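Tabletop teaching: where we are in September

The tabletop project at Adebisi has moved out of setup and into regular recording. Members who have stopped by the back bench will have noticed that the two arms are in use most afternoons, so a short update is due.

The work is simple to describe. An operator drives the arms by remote control and carries out a small household task, such as putting one item on a plate. Everything the arms do is saved along with the camera views. One pass from start to finish is a demonstration. When there are enough of them, the software from Justari is trained on the set and we find out how much of the task it can do without a person at the controls.

At the end of last month we had 1,518 demonstrations saved. The target for the first training run is 2,000. Another 102 were recorded and then thrown out, nearly all from the first two weeks, when the hand controllers were set too sensitive and small movements by the operator came through as large ones at the gripper. Cadinow sent a new settings file and the problem has not come back.

The task list now has 9 entries. Most are pick-and-place jobs with soft toys, mugs and plates. Soft toys are harder than they look. They squash in the grip, they turn as they are lifted, and it takes practice to judge how far to close the fingers. Mugs are easier to hold but operators tend to rush them — please don't. A slow, steady demonstration is worth more to us than a fast one with a jerk in the middle.

Some notes for anyone signed up to operate:

Move the objects between passes. If the plate is always in the same spot, the trained model will learn the spot and ignore the plate.

If you miss a grasp, back off and try again in the same recording. We keep those. Mark the pass as "retry" on the sheet.

If you drop something off the table, stop the recording and mark it as discarded.

Use the arm named in the task, and keep the other one parked low on your side.

Sessions run for one hour, with a break at the half hour. Past that point the passes get sloppy and hands get sore. The first slot starts at 1 p.m. and the last one ends at 5 p.m. New operators should plan on spending their whole first session on practice, with nothing saved.

The first training run will start once the target is met, and results will be in a later issue. After that the arms move over to the Lonia drawer set, which needs both hands working together and will mean a new round of practice for everyone. The sign-up sheet for that is already on the door.

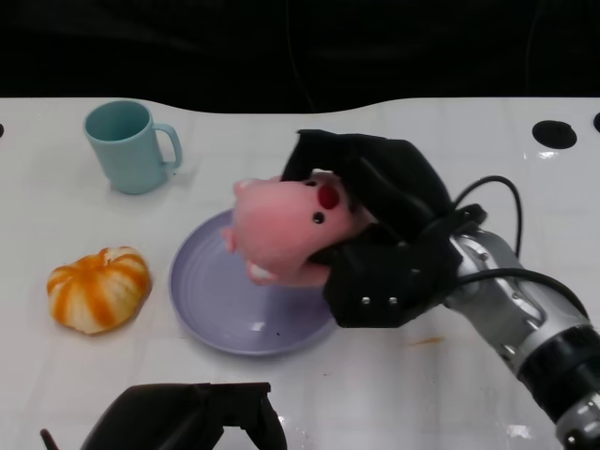 A plush toy held over the plate at the tabletop station.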